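Titmont presenta los resultados de sus pruebas de robots en tareas domésticas

Las máquinas todavía no pueden encargarse solas de una cocina o de un cuarto de lavado, según el informe que Titmont publica este mes de septiembre. La empresa ha trabajado con 14 tareas corrientes, entre ellas recoger la mesa, colocar la vajilla y doblar ropa. El sistema de dos brazos completó 6 sin ayuda de una persona.

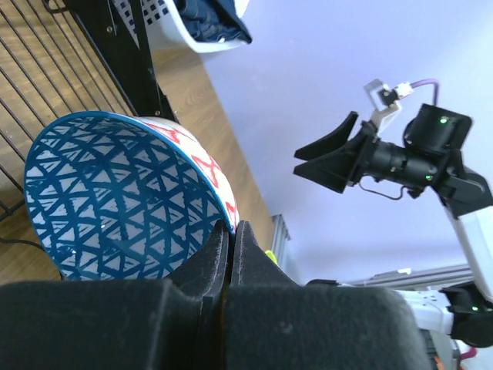
La vajilla dio mejores resultados que los tejidos. Un cuenco conserva su forma y se puede agarrar por el borde; una camisa cambia con cada movimiento, y de las 3 tareas con ropa no se terminó ninguna.

«Para una casa es pronto. En un taller, con piezas conocidas y un sitio fijo para cada una, ya se puede hablar de plazos», señala Zorica Ionescu, responsable de las pruebas.

Tudico, socio del proyecto, estudiará ahora la preparación de pedidos en 2 tiendas de menaje. Krum Vasić dirigirá esa fase, que incluirá piezas de vidrio y envases blandos.

El informe completo puede solicitarse al departamento de prensa de Titmont.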